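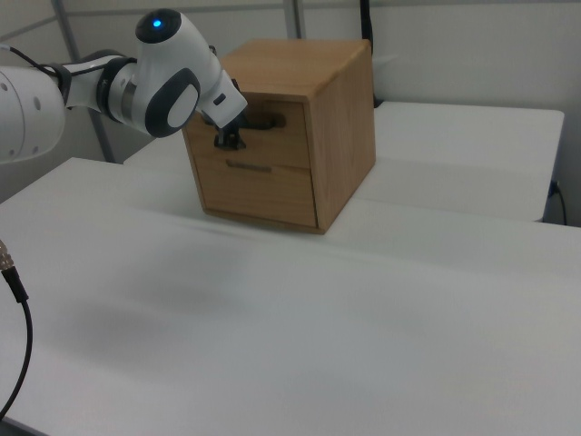
Arm at the upper drawer of the small wooden cabinet, gripper at the handle slot.

To: Kimholm cell maintenance list
From: Technical Services, Rindgate
Date: July 27, 2019
Subject: Re: Drawer cell, gripper fingers and cable check

Members of the list are advised that the maintenance procedure for the drawer cell has been revised following the message quoted below. The revised procedure applies from the next scheduled service. Sites that have already printed the February version are asked to withdraw it.

> Technical Services,
>
> Our site took over the drawer cell in February and has followed the
> written procedure since then. We have three matters to raise.
>
> First, the procedure says that the cabinet is to be placed "against the
> usual mark". There is no mark on our table. Our operators have been
> setting the cabinet by eye, and the stored approach to the upper drawer
> has had to be corrected at the start of most shifts. Is there a
> measurement we should be using?
>
> Second, the fingertips are to be replaced "when worn". We would like a
> figure. The set we took off last week had done 428 pulls by the counter
> and one tip had rounded at the leading corner. The set before that came
> off at 291 and looked the same to us. We do not know if either was early
> or late.
>
> Third, the cable along the upper side of the arm was too tight after our
> last service and pulled against the collar when the wrist was turned. We
> have let it out. The procedure does not say how much slack is correct.
>
> We would also be grateful to know if Yazıcı fingertips may be used in
> place of the Jivitel ones, as our stores hold both.
>
> Kimholm site, day shift

The points are answered in the order in which they were raised.

1. Position of the cabinet

The reference to a mark was carried over from the Rindgate cell, where a line is scribed on the table. It should not have appeared in a procedure meant for all sites. The new wording is as follows.

The cabinet is to be set square to the front edge of the table, with both drawers fully closed. The near front corner of the cabinet is to be 300 mm from the front edge of the table, measured along the tabletop with a steel rule. The measurement is to be repeated at the other front corner, and the two readings are to agree within 2 mm. If they do not, the cabinet is to be turned until they do before any program is started.

Once the position has been accepted, sites may fix low corner stops to the table. Stops must not stand in front of the lower drawer. Tape is not accepted as a stop, as it creeps under repeated pulls and leaves residue on the tabletop.

After the cabinet has been set, the stored approach is to be checked once at reduced speed. The operator is to halt the arm with the fingers inside the handle slot of the upper drawer and before any pull begins, which is the position shown at the head of this message. At that point the operator should confirm that:

the fingers have entered the slot without pressing on the drawer front;
the drawer has stayed flush with the front of the cabinet;
the wrist is clear of the cabinet top.

The lower drawer has a narrower handle slot and is to be checked separately. An approach that is acceptable at the upper drawer must not be copied down to the lower one by changing the height alone.

2. Replacement of fingertips

Fingertips are now to be replaced at 300 pulls, or sooner if either tip shows a rounded leading corner, a split or any movement at the screw. The set removed at 291 was therefore removed at the correct time. The set removed at 428 had been left on too long, although the site was following the wording it had been given and no fault is attached to it.

Both tips are to be replaced together. The counter is to be reset only after the new tips have been fitted and the gripper has been closed on the gauge block. The reading before the reset is to be written in the cell log. Several sites have been resetting the counter at the beginning of each week, and this practice is to stop.

The power to the gripper must be off at the cell switch while tips are changed. A stop at the pendant is not sufficient for this work.

3. Slack in the arm cable

The cable is to run along the upper side of the link and form an open loop over the collar before the wrist. Clips are to be placed on the link only. No clip or tie is to be placed on the collar itself.

To set the slack, the wrist is turned by hand guiding to each end of the range used by the program. The cable should not become straight at either end, and the loop should not drop low enough to touch the cabinet. Where both conditions cannot be met, the site should move the last clip on the link and try again. A length of slack is not given, because the clip positions differ between sites.

Kimholm is asked to inspect the cable jacket where it crosses the collar, given the period during which it was pulled tight. If the jacket is flattened or shiny at that point the cable is to be replaced, and the old one returned to Rindgate with the form.

Other cables on or near the table are to be kept out of the path of the drawers. Threaded connectors are to be done up finger tight and checked at each service. Pliers are not to be used.

4. Use of Yazıcı fingertips

The Yazıcı tips may be fitted at the upper drawer only. They are thicker than the Jivitel tips and have not been accepted for the lower slot. A cell that runs both drawers must use Jivitel tips. Mixed pairs are not permitted in any case.

Sites that change from one type to the other are to repeat the slow approach check in section 1, even where the cabinet has not been moved.

Records

Each site is to file a copy of its first service under the revised procedure. The sheet should show both corner measurements, the counter reading at the last change of tips, the type of tip fitted and the result of the cable check. Sheets without the corner measurements will be returned.

Questions on the above should be sent to this list and not to individual members of the section, so that the replies are available to all sites.

Technical Services
Rindgate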